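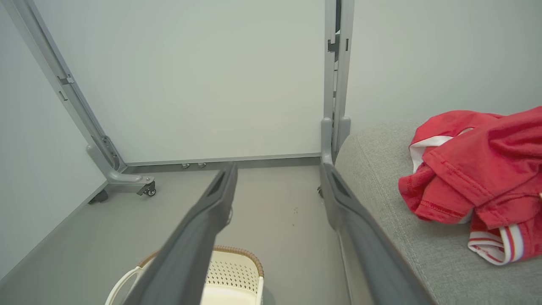

## Opening (take your time, let people find a seat)

Good evening, everybody, and thank you for coming out. I know how a weeknight goes, and I know that some of you have driven in from Jullham, so bless you for that.

My name is Valbona Đorđević, and I've been washing other people's wool for most of my grown life. I started at the Krasniqi laundry in Drondunport, in the back room, with a boss named Eustaquio Hinojosa who could tell you what a sweater was made of by rubbing the cuff between two fingers. I still can't do that every time, but I'm better than I was!

- Ask who has shrunk a sweater. Put my own hand up first.
- Pass the gray cardigan around now so it gets to the back row before the break.

## Why wool shrinks

Keep this part short. Last time I went on and on about it and lost the whole left side of the room.

A wool fiber is covered in tiny scales, a bit like a pine cone. When you wet the wool, warm it up and rub it around, the scales catch on each other, and they only like to travel one way. So the fibers creep closer and closer and the fabric gets thick and small. That's felting. If you're making slippers, it's wonderful. If it's your husband's good Brirska pullover, well, you're going to have a conversation at supper.

The rubbing does more harm than folks think. People blame the hot water (and hot water certainly doesn't help), but a cool wash with a lot of wringing will ruin a sweater too.

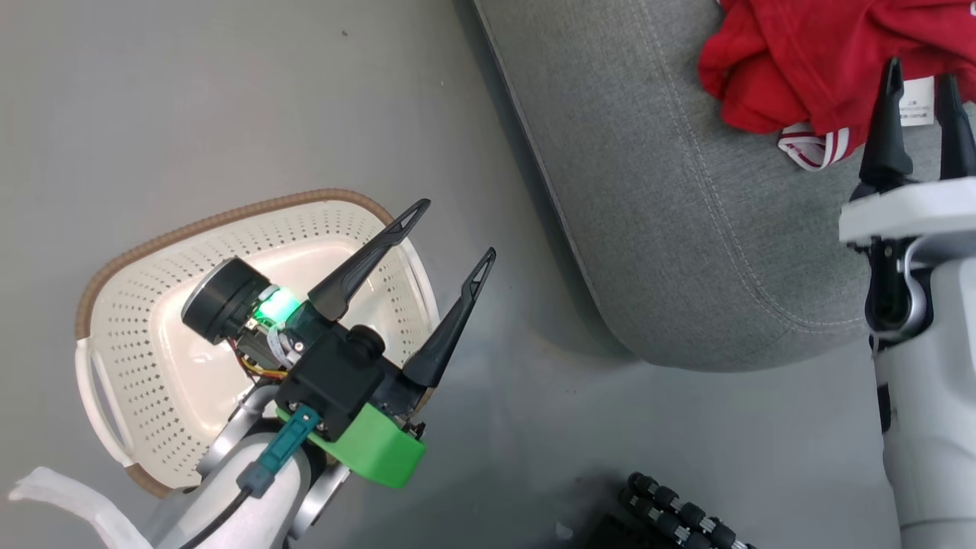 *Laundry basket on a gray floor.*

## Washing by hand

Tell the story about Eleni Kadrić and the wedding shawl here. She said I may use her name. The short version: she soaked it in the kitchen sink, went to answer the phone, and her mother ran the hot tap over it to be helpful.

- Fill the sink before the sweater goes in. Don't run the tap onto the wool.
- Lukewarm for the wash and lukewarm for the rinse. A sudden change is rough on it.
- A small squirt of wool wash. If you've got a mountain of suds, you've used too much, and you'll be rinsing until bedtime.
- Push it under, let it sit, and go read the paper.
- Lift it out with both hands underneath, like a sleepy cat. Wet wool is heavy and it will stretch if you pull it up by the shoulders.

Somebody always asks about the wool setting on the washer. I say try it on something you don't love. Ketsara Ongart uses hers every week and swears by it, and her sweaters look lovely, so I'm not going to stand up here and argue with her. Mine felted a sleeve in February and I've been sore about it ever since.

## Drying

Roll the sweater up in a big dry towel and lean on it. Kneel on it if your knees are good. Then unroll it, lay it flat on another towel, and pat it back into shape while it's still damp. Match the sleeves up, and smooth the ribbing in toward the middle.
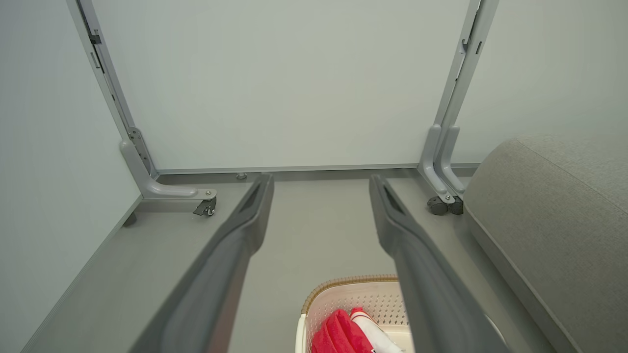 You'll want to turn it over once the top side feels dry, and put down a fresh towel while you're at it. Keep it away from the radiator and out of strong sun. A thick one can take a couple of days, and I'm afraid there's no hurrying it.

- Show the towel roll with the blue vest. Get Troels Eskildsen up to help, he has the forearms for it.
- Don't forget to get my towel back.

## Questions

Likely ones are moths, pilling, and whether hair shampoo will do in a pinch (yes, a plain one, and just a little).

If it runs long, skip moths and point them to the handout by the coffee. Thank the library for the room, and remind everyone to collect their sweaters from the front table before they go.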